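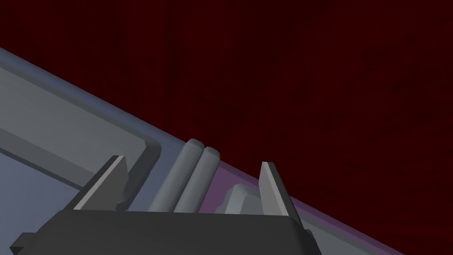
Dark red and slate gray

Home from Kerr finally. 21 hours door to door, two of them sitting on the tarmac at Rilluslow with no air and no water. Feet like balloons

Bag did not make it. Guy at the desk says tomorow. Guy at the desk said that yesterday too
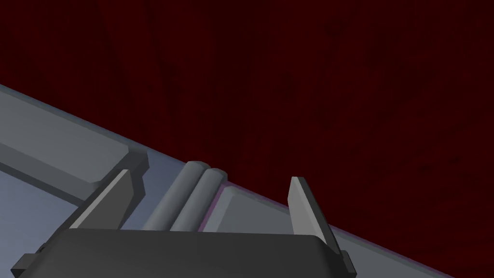

More red, pale platform

Raltalex wanted 50 bucks to move me off the middle seat. Stayed in the middle seat. Regret it — neck is done

Good part: Stelios Koutsoukos met me at Skustlow with a real sandwich and drove the slow way along the water. Sun going down, windows open, I slept thru half of it
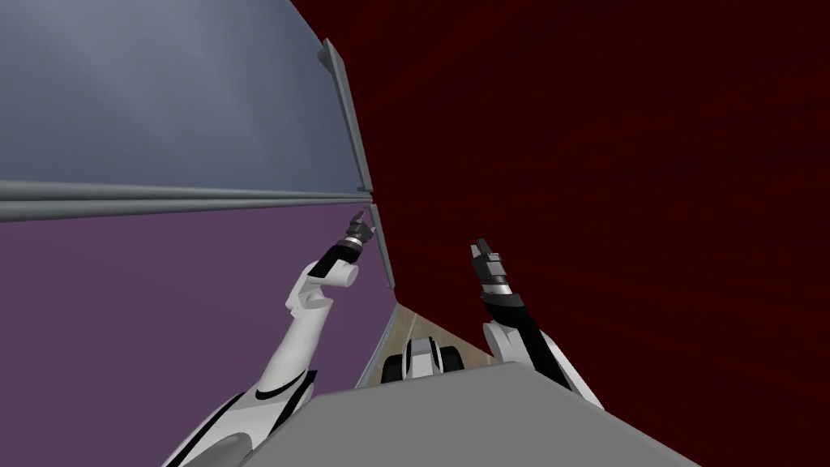
Two robot arms, purple wall on the left

Anyway 700 pictures to sort and the laundry is all in the missing bag so. no laundry

Going back in December if fares drop. Direct flight this time, dont care what it costs — ok I care a little

Bed now. My own pillow!!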